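22nd July

Bench book, back room

A slow start today, mostly my own fault, as I wanted the room looking decent before we got going with the drinking things and I always underestimate how long that takes me. I gave the table a going over with the Disell spray and a soft cloth, and then did the black padding too while I had the cloth in my hand. It marks terribly with fingerprints, bless it, but it does come up nicely with a bit of patience. The walls I left alone – they are plain and pale and I rather like them that way. 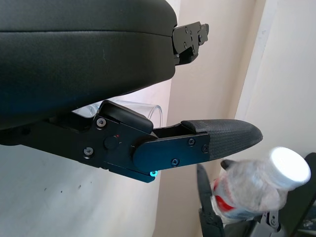

Glass and cup

The new box from Fovmont has 14 clear cups in it, all plastic, and I have put them on the lower shelf next to the paper towels so we can all find them. I'd still like to keep a proper glass going alongside them. It is a lovely thing to have out on a table, but so hard to see against a light wall, and I found myself looking for the rim more than the glass itself.
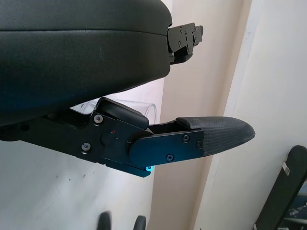

I did wonder about putting something darker behind it, perhaps that old green cloth from the Doditeck job, and will dig it out before August if I remember (please nudge me). A splash of squash in the bottom might do just as well and would be far less ironing!

The plastic cup is easier on the nerves, at any rate. I like it on the white top, where it throws a soft little shadow. Specks show up on that surface too, so keep the cloth handy.
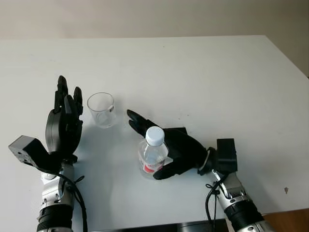
Clear plastic cup, standing upright on the white table.

One more note on the padding before I pack up. Go along the seam gently, with the cloth only just damp, and don't spray straight on to it. I'll do it again on Friday if there's time.
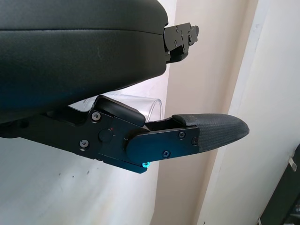

Black padding, with the seam running across.

To get: more soft cloths, Disell refill.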